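Varnside towel log, thread. Gathering folding demos this week, writing it down as I go so I stop answering the same DMs. Typos stay in, no time.

1/ What we're after: 849 episodes of one towel getting folded by teleop. One towel, one table, one arm. Sounds like overkill. The last policy trained on a smaller set and it learned to fold exactly one kind of mess, so.

2/ Start state matters more than anything else I do all day. If the towel always goes down flat and square the model never sees a heap. So the rule now is crumple first, then fold. Every episode. I drop it, I don't arrange it.

3/ Dropping it is harder than it sounds btw. After an hour your hands start making the same heap. I've gone to throwing it from behind my back for some of them.

4/ Orange towel over green cloth, loose heap, label showing on one of the folds. Fingers open over the back edge of the pile. Plenty of layers stacked up there and the fingers have to commit to one.
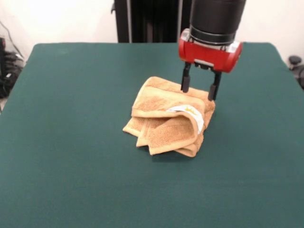
Bijan Bagheri
Data collection lead, Varnside
Towels, teleop, too many hard drives

5/ Back edge grabs are where I lose the most episodes. Go too shallow and you get nothing. Too deep and you pick up three layers at once and drag the whole pile with you. Both get kept, both get tagged. More on tags below.

6/ Someone asked why not throw out the misses. Depends on the miss. Missed, backed off, tried again, got it = gold. Missed and I gave up = tagged "abandon", goes in its own folder, not in the training set for now. Might want it later for a success classifer.

7/ Tags we use, all typed by hand at the end of an episode:
clean
regrasp
multilayer
slip
abandon
operator error (me, mostly)

8/ Used to have a lot more. Cut it down after Zaki and I labelled the same batch separately and barely agreed on half the tags. If two people can't agree on "messy grasp" the tag is worthless, kill it.

9/ Operators. Two of us on this one, me and Zaki. We drive very differently. I go slow and stop before closing. Zaki swoops. Operator goes in the metadata so we can split by it. First training run mixed us freely and the arm would start slow then suddenly swoop, pretty unsettling to stand next to.

10/ Not saying one style is right. Swoop episodes are shorter and the model seems to like them. Mine have fewer slips. Jury's out, will post when there's a real comparison and not vibes.

11/ Session length: 6 episodes then swap operators. Tried 9 and the last few were visibly sloppier on replay. You get lazy with the wrist. You don't notice while driving, you notice later when you watch it back and want to crawl under the table.

12/ Replay check after every block. At least one full episode, start to finish, every camera view. Yes it's boring. In June last year we lost a whole day to a stream that had frozen on its first image, and nobody looked until the end. Never agian.

13/ Sync. Joint states and video get stamped off the same clock, and I clap the gripper open/shut once at the start of each block so there's something to line up by eye. Low tech. Has saved me more than once.

14/ Views. You want at least one that sees the fingers meet the cloth and one that sees the whole table. From the side, the pile has height and you can tell which layer is which. From higher up you get the outline and lose the layers. Model gets both, let it sort that out.

15/ Corner grasp from the high view. Towel in a rough wedge, gripper on the lower right corner with the fabric pinched. I like corner grasps for demos, the next move is easy to read when you're tagging.

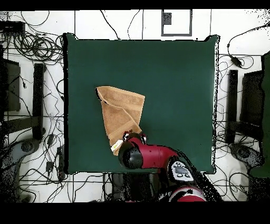 Q&A FROM THE REPLIES

16/ "Why only one towel?" Because we want to know if it can do one towel. Second one gets added when the first one works. A thin dishcloth behaves like a different animal and I don't want both problems in the same week.

17/ "Does the label mess with it?" Worried about this a lot! A bright white tag is a lovely cheat for a vision model, it can just learn "find label, go left". So I try to land the towel label up, label down, label tucked, whatever the throw gives me. Will cover it with tape for a small test set and see what falls over.

18/ "Lighting?" Room lights on, same ones each time, for now. Next block we vary it. Change one thing at a time or you can't tell what broke.

19/ "What's the logging software?" Ours, called Pukdale, it's ugly, it's a script with a start key and a stop key. The stop key used to be next to the delete key. Moved it. Don't ask how many I lost.

20/ "Can you script the easy ones instead?" Tried. Scripted folds all look identical and the model gets very confident about a motion that only works on a flat towel. Hand driven only in this set. Brodent (our older set) is half scripted if you want to see the difference, it's night and day on heaps.

21/ "When do you stop?" When we hit the number, or when two retrains in a row don't move. I'm training every night on whatever we've got so we find out early. If the curve goes flat I'd sooner change the heaps than pile on more of the same.

22/ Small things that helped, no order: rehome the arm every block. Smooth the table cloth between blocks, it creeps. Shake the towel out hard before each throw or it remembers the old creases. Write the episode number on paper too. Drink water.

23/ Small thing that did not help: music. Zaki started folding in time with it.

24/ Ok next block is 8 throws with the lights changed, no corner grasps allowed, middle of the pile only. Expecting lots of "multilayer". Will post numbers in a new thread when it's trained, this one is long enough alredy.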